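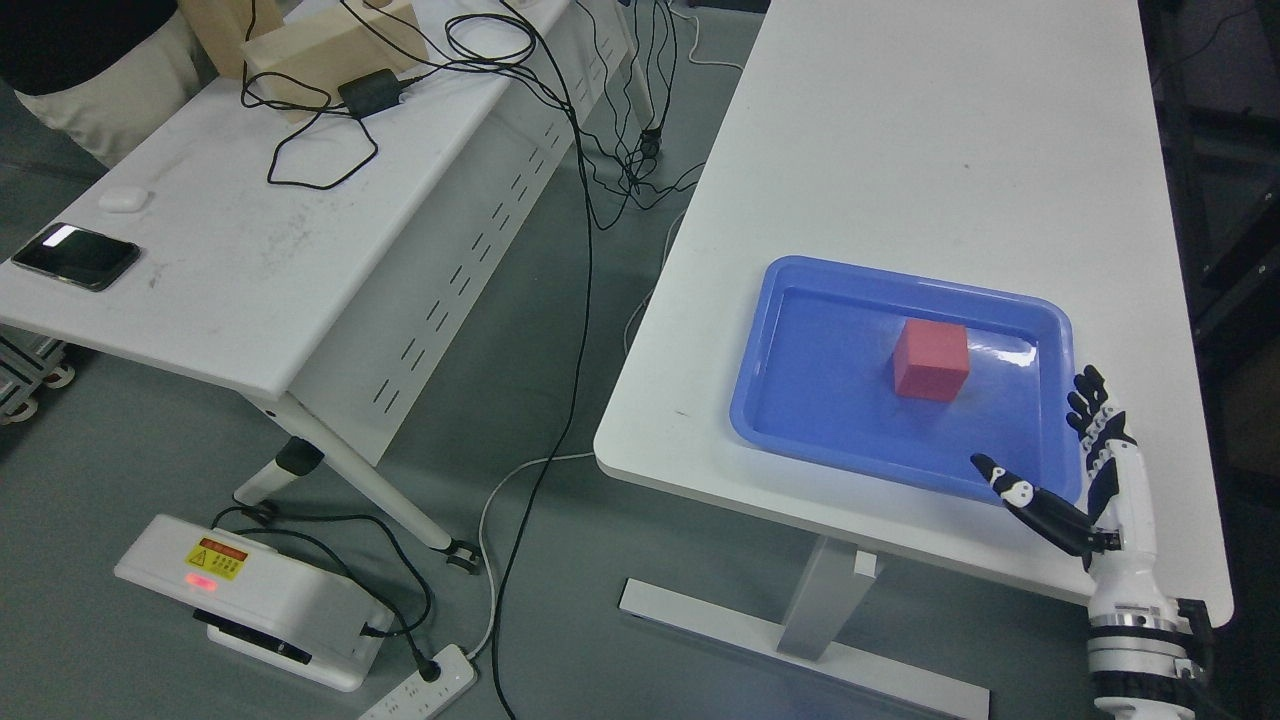 Witatcombe's testers tell us their first ten tries all went wrong at the thumb, and that slowing down cured it. Take heart from that - your first lift is a lovely moment!

4.2 Recording a pick from the tray

1. Put the cube on the blue tray, clear of the rim.
2. Pull on the Plotarine glove and open your own hand fully. Wait for 3 short beeps.
3. Press Record on the Tully screen.
4. Bring the thumb in low, then curl the fingers on to the cube.
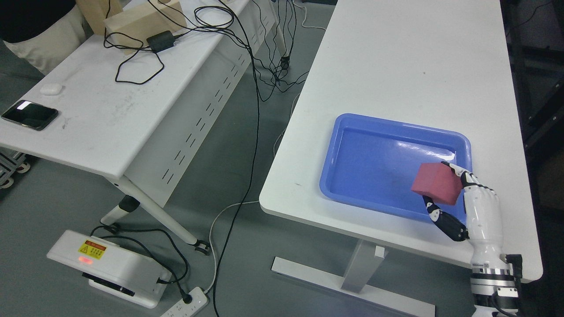

5. Lift gently and hold still until the timer reads 245.
6. Lower the cube, open your hand and press Save.

Note: A tilted cube is fine. Keep those takes - Tully learns a great deal from them.

Caution: Keep your free hand away from the tray while Record is lit. If the arm stops with code 769, take off the glove before you restart.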